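May, notebook 4, turnout model

Started 9:40. Goal for the day: get the candidate-status field clean before the Flustberg district file goes to Inger Bundgaard for the seat projection.

The Torden scraper still treats a sitting member who announces retirement as an active candidate until the party names a replacement. That inflates the incumbency term. Checked all 194 district records by hand against party notices. Two were wrong, Flustberg and Stitberg. Both members have said they will not run again, and both still carried status A. Changed to status R and logged the source notice in the comment column.

Reran the projection with the incumbency term off for those two. Flustberg moves from "lean hold" to "open." Stitberg does not change category. The margin there was wide enough without the incumbent.
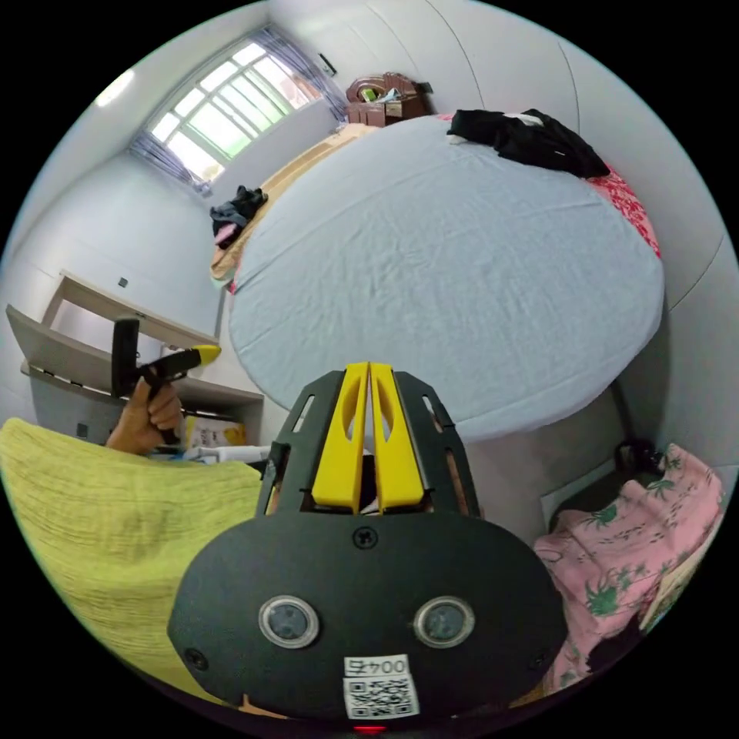

Delia Figueroa asked whether R should be split into "retiring" and "lost nomination." I think yes, but the older election files don't distinguish them and the backfill would have to come from newspaper archives. Left as one code for now. Added a free-text reason so the split can be done later without another pass.

Østergaard boundary change: the new lines put four polling areas into the neighboring district. Script was matching on area name and dropped them without a warning. Switched the join to area code. Vote totals now agree with the certified count.

Open:

- Torden: status should update on the announcement date. Ticket written, not assigned.
- Inger to confirm which base election she wants for Østergaard.
- Rerun Stitberg once the nomination meeting result is posted.

Stopped 4:15. Output saved under the usual path, old run kept.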